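Sabina Doležal Wants Your Map Icons Back 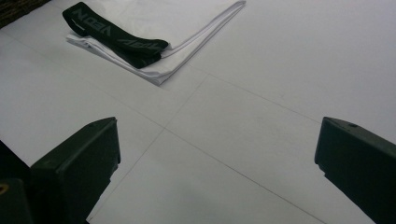 Storkusau shipped in May with a promise that its world map would hold no icons at all. Sabina Doležal, who designed most of the regions, still thinks it was the right call. I put 30 hours into the game and I'm less sure.

"People were sleepwalking between markers," she told me. "We wanted them to look up."

Fine, but look up at what? The marsh road out of Clilholm forks again and again, and every fork has the same dead tree on it. Doležal laughed when I brought this up. "The trees are different. One leans."

She says the team placed 4000 landmarks by hand. I asked how many of those a player would recognize on a second visit, and she said they hadn't tested that. They did test whether people finished the opening chapter. Most did, according to her, though she wouldn't give me the number.

Level artist Ľudovít Šimek joined the call halfway through and was more willing to grumble. "I asked for a compass on the first day," he said. "I got one 10 weeks before release." The compass, for anyone who hasn't found it, is in a locked chest under the Clilholm mill, and the key is on the far side of the marsh.

Doležal calls that a reward for exploring. I'd call it a map feature hidden from the people who need it most.

A patch is on the way that lets players pin their own notes to the map. Will it have icons? "Small ones," Doležal said. "Off by default."

Šimek said he'd be turning them on.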